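Subject: Re: [robotics-club] CPU task: approach angle and finger clearance
From: Iqra Durrani
To: robotics-club list

Hemi Te Moana wrote:
> Two questions before I touch the grasp code again. First, do we want the
> wrist camera calibration redone now or after the finger swap? Second, the
> rule sheet for July says the part must be released "fully within the
> target area". Is the target area the socket, or the socket plus the
> bracket? Mylene read it one way and I read it the other.
>
> Also, the Plallura config still has the old speed limit in it.

Calibration: after the swap. The offset changes with the finger length, and redoing it twice costs us an evening. Wahyudi has the Gruber fingers on his desk and needs the bolts from the Sandwood kit to fit them.

The gray board is the reference target for the approach tests. Please keep using it until the pose error is stable, and don't move on to the PC before then. 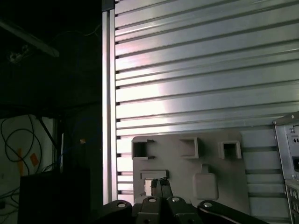 Wrist camera view, fingers in front of the slot on the gray board.

I set the approach to 16 steps with a 3 second hold at the end. The hold is there so the log has a clean stretch to average over. If you shorten it, write the new value in the header of the log file, otherwise Erlinda's script will average over the wrong part.

Target area: I read it as the socket only. The bracket has to be open before the run starts, and the load lever is set by hand, so neither is part of the scored motion. On the Dell board the heatsink holes sit left and right of the bracket and are easy to find from the wrist camera.

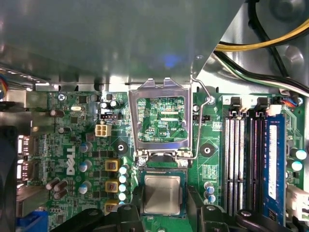
They also make a better reference than the memory slots, which the right finger can hide when the arm is low. Hemi, your detector uses the slots as the first anchor. Please swap the order and keep the slots as a fallback. The FAN_CPU label is readable at close range but I would not depend on it.

On grip force: 2000 in the config is a raw controller value, not a unit of anything. Leave it alone for the chip. The metal face gives poor contact when the chip sits at an angle in the tips, and raising the force does not fix the angle. Check the tilt first - if it is off, put the chip down and pick it again.

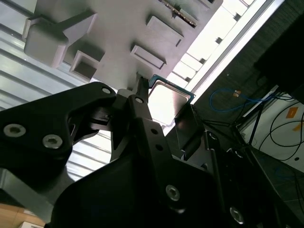
Chip held in the fingertips, tilted, just under the gray panel.

The speed limit in the Plallura config is my mistake. I have changed it to 196 in the shared copy. Anyone with a local copy should pull before the next run. The Barkimwood branch is frozen, so don't merge into it.

Still open:
- finger swap (Wahyudi)
- calibration after the swap (Hemi)
- written question to the organizers on "target area" (Mylene Bautista). My reading is only my reading.

Iqra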